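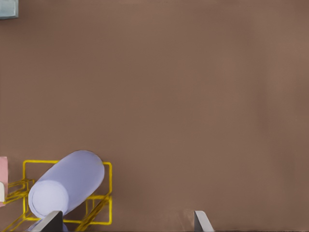 *Simulated rack task, view from the right hand: lavender cylinder in the yellow wire rack.*

**Culton project, progress to the end of March**

We're really pleased with this stretch! The simulated set now holds almost 3000 examples, and the model trained on it at Trosmont finished 82 percent of its test runs. Kuusisto has checked the labels on the first 2 batches and is working through the next.

Still open: the rack tasks need more variety in starting poses, and Prelisden has asked for 3 new table layouts. We'd love to have those recording by May. Spending is on plan, and we are not asking for any changes to the budget.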